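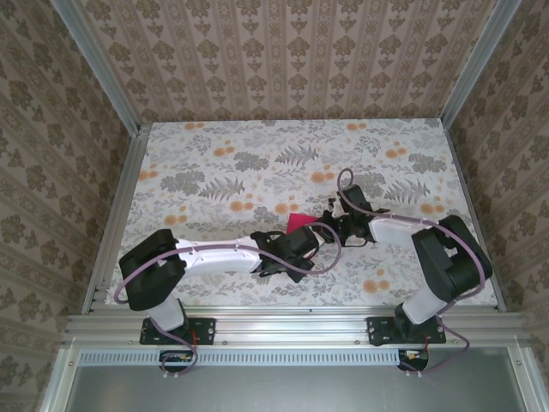 A red cloth square held between two grippers, with patterned wallpaper on the surrounding walls.

Window gallery

A window gallery is a small exhibition space in which artworks are shown behind glass and viewed from outside. The viewer stands on a street, in an arcade or in a station passage and does not enter the space. Window galleries occupy disused shop fronts, display cases, ticket booths and former kiosks. The term also covers single vitrines fixed to a wall, although some writers keep these apart under the name "case gallery."

Layout

Most window galleries are shallow. A depth of 90 centimeters is common where the space was built as a shop display, and many are no deeper than a bookcase. The back wall carries flat work such as prints, drawings and textiles. Objects stand on the floor of the window or hang from a rail near the glass. Work is normally seen from one side only, and labels are placed low on the inside of the pane so that they can be read by children and wheelchair users.

Deeper spaces allow an installation that uses the side walls as well. Artists often cover all of the surfaces with paper or fabric, which hides screw holes and old paint from earlier shows.

Lighting

Window galleries are lit from inside, usually with LED strips or small spotlights mounted above the glass line. Daylight reflection is the main technical problem. It is reduced by a higher light level inside, a dark awning outside, or an anti-reflective film. Lamps of 3000 kelvin are used for most paper and textile work. Timers commonly switch the lights off late in the evening, but some galleries stay lit all night.

Direct sun limits the kind of work that can be shown. Watercolors, dyed cloth and newsprint fade quickly in a south-facing window in the northern hemisphere, and artists may show a copy in place of the original.

Operation

Shows tend to be short. A run of 14 days is typical for shared programs, with one day set aside for changeover. Longer runs are found where the window belongs to a studio building or a library. There is no opening time in the usual sense, and visitor numbers are seldom recorded.

The Keltoteck window, a former key-cutting booth in the Vanen arcade, is divided by a sliding panel so that two artists can show side by side. Rendedari, a print studio, runs a single pane on the street side of its workshop and changes the work each month from March to October. The Fankhauser cases are a row of wall vitrines in a pedestrian underpass - each is let to a different artist, and the keys are held at a nearby frame shop.

Sales

Work in window galleries may be for sale, but prices are often left off the label. Contact details are given on the glass.

See also: Artist-run space; Pop-up exhibition; Vitrine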